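# Evaluating the Skaltis Simulation Kit for a Pick-and-Place Task

## Background

Our group was asked to review one commercial kit and decide if the department should license it for next year's manipulation course. We picked the Skaltis kit, sold by Prurisico. It bundles a physics simulator, a set of arm and gripper models, and a training script for simple tabletop tasks. The other option was Drunix, which the lab already has on two machines, so we used it as our baseline.

## Setup

Installation took most of a Monday afternoon. The installer expects a newer graphics driver than the one in the lab, and the error message does not mention the driver at all. After that was fixed, the sample tasks ran without changes.

We chose the task of placing a small round object in a bowl. Demonstrations were recorded with the keyboard controller that comes with the kit -- it is slow, but it worked on every machine we tried. We recorded 112 demonstrations and trained one policy on them with the default settings.

## Results

We ran the policy for 1,000 episodes with the object and bowl moved to new positions each time. It failed in 381 of them. Most failures were in the grasp: the fingers closed too early and pushed the object away. A smaller group got the object as far as the bowl and released it against the rim.

The Drunix baseline failed a little less often, but each training run took nearly twice as long. We could not test 4 of the arm models in the Skaltis package, as they need a separate license file.

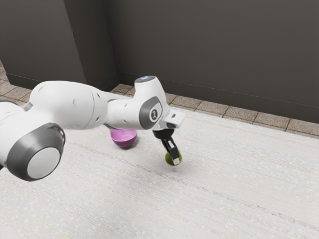
**Can the kit be used without a physical robot?**

Everything we did for this report ran in simulation, and the kit never asked for hardware. A hardware bridge called Boiko is sold separately. We did not have access to it.

## Recommendation

We suggest a one-semester license. The sample tasks are good enough for a first course, and the scene files are easy to edit. The documentation is thin on contact settings -- we changed finger friction by trial and error, then put it back to the default before the final runs. Whoever teaches the course should plan a lab session on that part.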